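Subject: Re: small nightstand, is it still going?

Hello all,

Akua Gyamfi wrote:
> Is the white nightstand from the August list still going? I need one
> for my daughter's side of the bed, and does the drawer open all the
> way? Our last one jammed on everything.

Yes, Akua, it's still going, and I'm sorry to be so slow getting back to you — the week got away from me. It's the plain white one with the single drawer and the little dark knob. 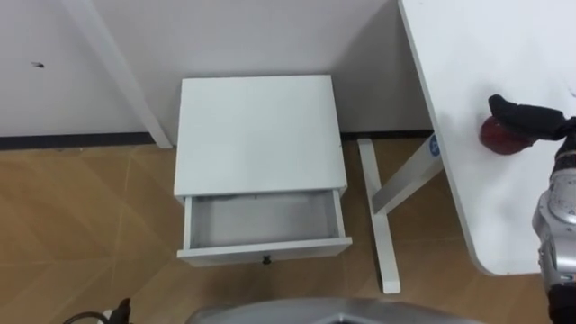

I'm asking $20 for it, though I'd happily take $14 from anyone on the list. I know you were also looking at the Hudness one at $72, and it's a lovely thing, but it did seem a lot of money for somewhere to put a book and a glass of water. The drawer is a shallow one, so it'll suit hankies, chargers and reading glasses, but please don't count on it for winter jumpers!
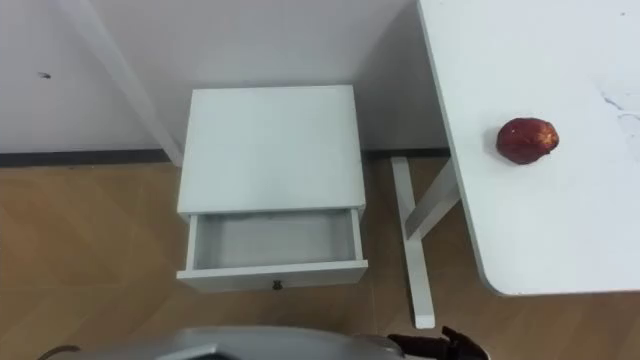

Nightstand with the drawer pulled open, nothing left inside.

The long white desk is a separate matter. A couple of you have asked after it, and I'd like to hang on to it a while longer, as I haven't found anything else that gives me the same room to spread out my sewing. If that changes I'll write to the list first, I promise.
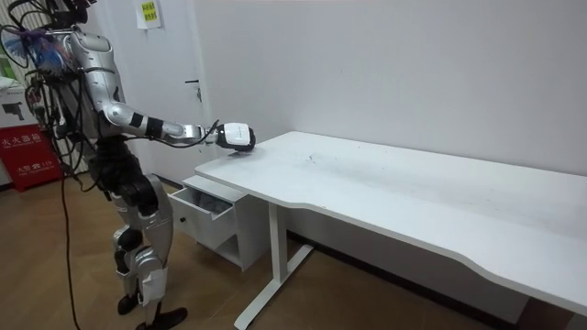
The long white desk, door side of the room.

Come by any time after four, Akua, and bring a blanket for the back seat so the corners don't get knocked on the way home.

Warmly,
Mahama Street, number 118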